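About Stadix

Category: Who We Are / Cell Maintenance

Stadix maintains one tabletop manipulation cell and its simulated copy for Trekley. The contract covers setup, scheduled checks and repair of the arm, finger and mounting. We have done this work since December, when the cell was moved from the Šimek building.

Setup starts in the simulation. The table, the objects and the finger are loaded, and the joint zeros are compared with those on the physical arm. If any joint is off by more than 3 counts, it is zeroed again before the motors are enabled. The finger then runs 100 slow closing cycles with no load.

Checks fall every 11 days. The technician reads motor current at each joint, inspects the cable at the wrist and retightens the finger link. A worn link is replaced as a unit, part 149. We do not rebuild links.

Mansa Tsikata keeps the joint log. Repair requests go to the same desk.

Last updated: 7th August
Shares: 3 | Comments: 1
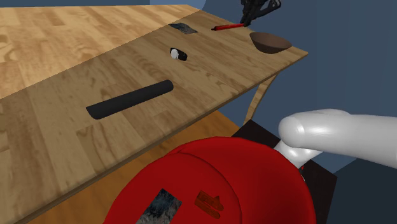

Dušan Nikolaidis asks whether the zeros have to be compared again after a link swap, or only when a motor has been off the arm.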